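Sketelberg College — Community Mural Wall, Annual Condition Checklist
Pirside Hall, east corridor
Inspected by: Ingrid Obi, Campus Facilities
Date: March 30, 2026

Paint surface
Flaking or lifting: minor. Two spots at the lower left, near the drinking fountain. No change since October.
Fading: none noted on the faculty group. The reds on the choir robes are lighter than in the reference print.
Scuffs: yes, along the bottom, at cart height. Wiped with a dry cloth only. Do not use the Brornel spray on this wall.

Wall and moisture
Stains at ceiling line: none.
Cracks: one hairline crack above the doorway, marked in pencil at both ends. Check against the marks next time.
Vent cover: loose, tightened during the visit.
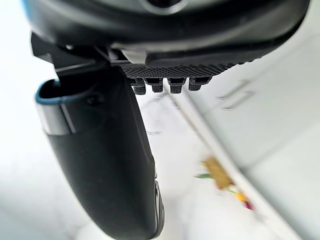
Gripping pad, close view.

Lighting
Fixtures working: all but one. The lamp over the alumni section is out — work order 165 is open.
Glare on the varnish: acceptable from the main entrance, poor from the stairs.

Barrier and floor
Rope posts: stable. One base cap missing.
Floor mat: corner curls up and is a trip hazard. Taped down for now, replace before commencement.
Corridor width with posts in place: 160 cm at the narrowest point. Pass.

Name key and signs
Name key panel: readable, all screws in place. Two staff titles are out of date. The Alumni Office has the corrections.
"Please do not touch" sign: missing from the stair side. New one requested.
Donor plaque: clean, secure.

Comments
The wall is in fair shape. The crack is the only item I would like a second opinion on, and Escobar Restoration has been asked to look at it when they come for the chapel windows. Their visit fee is $1000 — please charge it to building upkeep and leave the mural fund alone.

Keep backpacks off the rope posts during tours. Next check is in October.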